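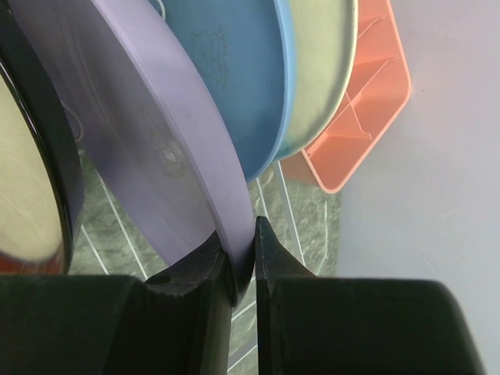

Wrist view, both fingertips on the rim of the lavender plate, dish rack task.

Thursday, June 6, 2024

I spent most of today on the grasp timing in the rack task, and I want to get it down while it's fresh, because I know I'll be asking myself in August why the close threshold looks the way it does.

Background for anyone reading who has been off on the Lerik side of things: the Kirkora planner hands us a pregrasp pose, the policy takes over for the last stretch, and then a little state machine (mine, sorry) decides when the fingers have closed on something and the arm may start lifting. That last decision is where we've been losing plates. The policy is quite good at getting a rim between the tips. The state machine is the impatient one.

I went through the logs from the last batch, 43 episodes, with the wrist stream and the finger position plotted next to each other, and in 8 of them the lift command went out while the fingers were still moving. So the failures I had been blaming on perception all week were mine. A bit humbling, but also lovely news, as a timing bug is so much nicer to have than a segmentation problem!

What I changed: the old check looked at finger position alone and fired when it dropped under a fixed value. A thick rim like the lavender one stops the fingers early, a thin one lets them go further, and one number was never going to suit both. The new check wants finger velocity near zero and motor current above the idle level, both held for 40 ms. I put it in the Zokine wrapper so that the teleop tool gets it too and we don't end up with two versions of the truth again.

Then there is the segmentation, which I did look at, having promised. With the plates standing this close together the blue one sits right behind the lavender one, and the mask likes to leak from one rim onto the next. It's worst up high where the faces overlap, and much better down by the fingertips. I tried cropping the mask to a window between the tips before computing the rim direction, and the estimate got a good deal calmer on replay. The faint line drawings on the plates don't seem to bother it, which I'd worried about for no good reason. The dark rim of the bowl at the left is another matter – against the black fingers the mask can't decide where gripper ends and bowl begins. I've added the gripper's own silhouette as a fixed exclusion mask, rendered from the model, and that helps, though the edges are a few pixels off on the left jaw. Probably the wrist camera extrinsics want redoing.

Replayed the whole thing offline against the Srour set, all 2,855 frames, with no crashes and no early lifts. Replay isn't the arm, of course, and I wouldn't merge on the strength of it.

Still to do:
Redo the extrinsics, then check the silhouette against the left jaw again.
Make the hold time a config value. It's hard-coded at the moment, please don't look.
Log the reason for each state change as text. I lost an hour today decoding integers I had chosen myself.
Run the new check on the arm with the thin plates first, as they leave the least current to go on.

Branch is pushed under rack-close-check. If you pull it, rebuild the wrapper as well, or you'll get the old threshold with the new log messages.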